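I'd been trying to get Brunello Testa to talk to me about wallpaper since May, and when he finally said yes he gave me 45 minutes and a cup of very strong coffee. We used up most of the first nine just on the name. The pattern is called Sukomdale (he pronounces it three different ways, depending on his mood), and he's been putting it into small work nooks all over Darlow. Little spaces, hard use, big flowers. That's his whole thing!

"People save the loud paper for the dining room," he told me. "Then they eat in there twice a year. Put it where you work. Put it where you make a mess."

I asked if he ever worried that a pattern with flowers that size would swallow a small space. He laughed at me a bit.

"Small flowers in a small space look nervous," he said. "You want one that's bigger than your hand. And the brown, the brown is what makes it work. Everybody asks me for the cream background and I talk them out of it."
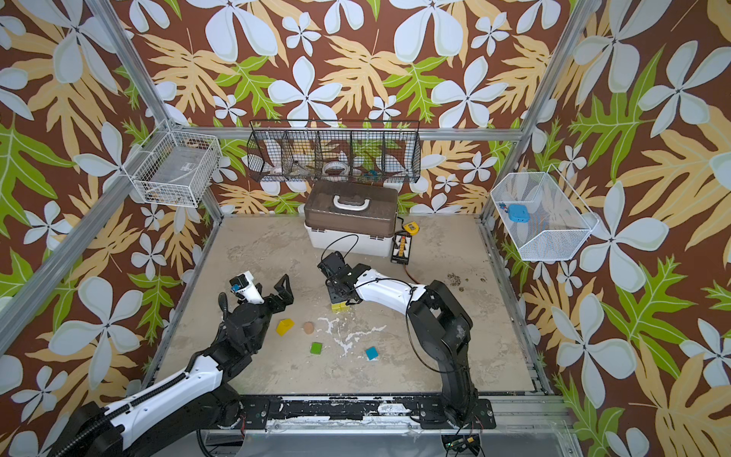
## On brown, and why he won't do cream

So what's wrong with cream? Plenty, according to Brunello. He did a run of it years ago for a framing shop in Marras and still winces. "Every fingerprint. Every bit of glue. I went back after a month and I wanted to cry." With the dark ground, he says, the white petals and the green leaves come forward and you stop noticing the scuffs.

He hangs his own paper, too, or he and Thomas Lo Presti do it together. Thomas joined us halfway through the coffee and immediately disagreed with him about paste. Brunello likes to paste the wall. Thomas pastes the paper, always has, and thinks pasting the wall is for people in a hurry. I let that one run for a while — I was enjoying myself — and they settled it by changing the subject to corners.

"Corners are where you find out who did the job," Thomas said. He never wraps a full width around an inside corner. He cuts it, laps it a hair, and starts fresh on the next wall with a new plumb line. "You lose a little of the pattern. Who cares? It's a jungle. Leaves go everywhere."

## Baskets, and a toolbox with a handle

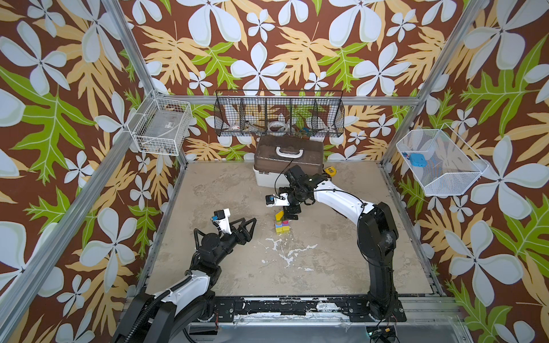
Storage was the part I really wanted to get to, as I have a craft corner at home that I'm frankly scared of. Brunello's rule is that anything you use every day goes up on the wall and anything heavy stays down at the back. He's big on wire mesh because you can see through it, both to your stuff and to the paper. The long black basket on the back wall is split into compartments, with a roll of tape in the middle, and the side walls get white ones. I asked why he'd mix the colors.

"Black is for the stuff I'm going to reach for," he said. "White is for the stuff I'm going to forget about."

Thomas thinks that's nonsense and that Brunello bought what the store in Kakwood had left. Brunello didn't deny it very hard.

They both love a toolbox with a proper carrying handle. Drawers, Thomas says, are where screws go to breed. A box you can pick up and take to the job, then set back against the wall when you're done, is all he's ever needed.

We talked about work surfaces for a bit as well. Brunello can't stand a precious one. He'd take a plain beige surface with stains on it over anything polished, and he wipes his down only when he's changing projects. (Thomas wipes down every night. I believe him.)

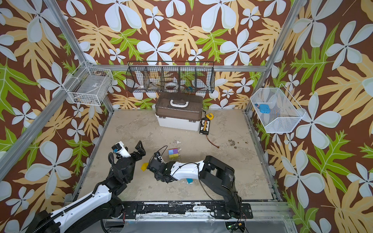
*Sukomdale paper, wire baskets and the toolbox at the back, with the tape measure beside it.*

Before I left I asked what they'd tell someone doing a first nook on their own. Brunello said to order one more roll than you think, and keep the leftover somewhere dry. Thomas said to hang the baskets last, after you've worked in the space for a week and know where your hands go.

I had 50 more questions and a parking meter running out. The paste argument had started up again by the time I got to the door.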